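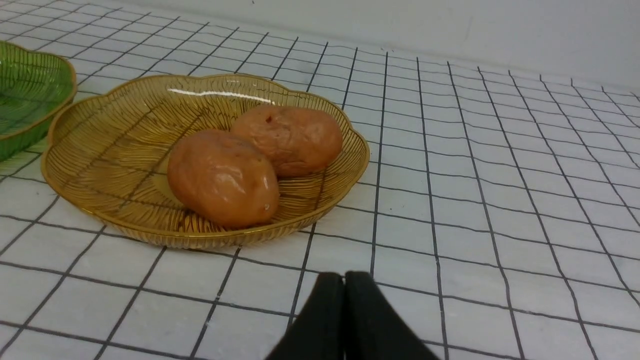 The case for the shallow plate

Serving dishes for the middle of the table have been getting deeper. The Trostden catalogue lists 12 of them this September, and only 3 could fairly be called plates. The rest are bowls, or what the shops now call low bowls, with a wall high enough to hide anything smaller than an orange. I think this is a mistake for everyday use, and I think the older form, a shallow plate with a wavy rim, deserves to come back.

The first argument is geometry. A bowl stacks food. Whole vegetables put in a bowl sit on top of each other, and the ones at the bottom are out of sight until the top ones are gone. A shallow plate keeps everything in one layer. Two potatoes on a plate can both be seen and both be reached, and there is space beside them for a spoon to get underneath. The cost is table area. A bowl holds more for the same footprint, and on a narrow table that matters.

The second argument is the rim. A plain round plate with a flat edge gives the fingers very little to work with. A scalloped edge gives the fingertips a set of shallow recesses, and the plate is less inclined to turn in the hand when it is passed. I have used a Vindholm plate of this type for years and have chipped it once, on a tap. The common complaint is cleaning. Ridges hold starch, and a flat sponge rides over the high points. A soft brush worked from the centre outward, along the lines, clears them in less time than it takes to complain about it.
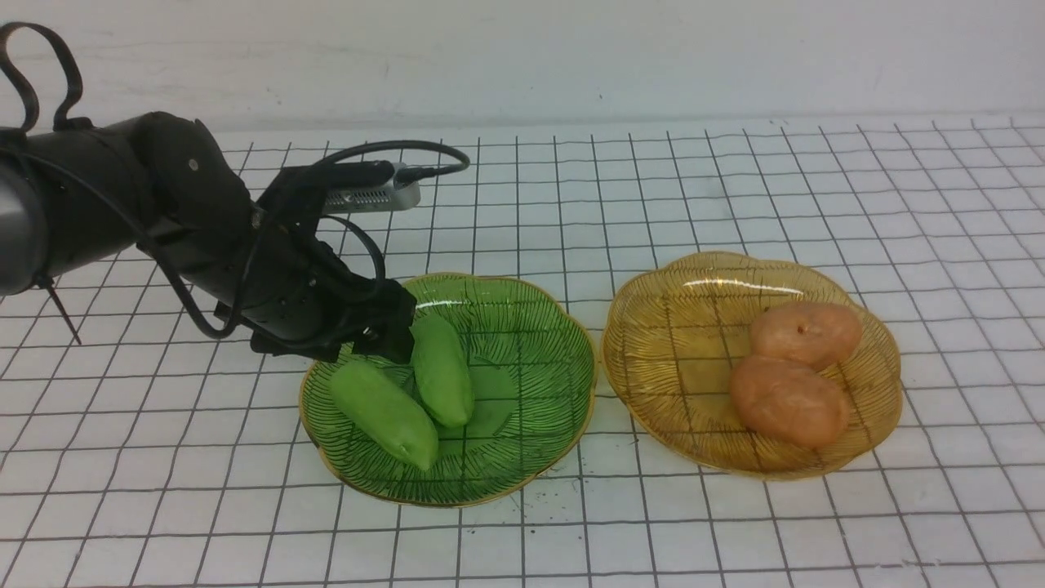
Colour is where most buyers go wrong. White is treated as the neutral choice, and on a dark timber table it is. On a white table it disappears, and the food appears to have been set down on nothing. Tinted glass solves this without a placemat. Green also suits green food better than the usual advice allows: a small green vegetable on a green glass plate, with a thin gold band around the edge, sits in its own colour family and the band marks where the plate stops. The advice to always contrast food with dish comes from restaurant service, where a plate is looked at once and then eaten from.

I am less sure about the gold. Cirotard sells the same sort of plate with and without a metallic edge, and the edged one costs $69 against $102 for a pair of the plain. That is a poor price for a decoration that rules out the microwave and, in my kitchen, the dishwasher. A household that reheats on the serving dish should buy the plain one. The edge does make a clear plate easier to find on a pale surface, and I would pay something for that, though less than Fahmy charged me for mine.

Depth has its uses. Soup needs it, and so does anything with a sauce. Vegetables served whole need a flat surface and an edge worth holding, and a shallow plate has both.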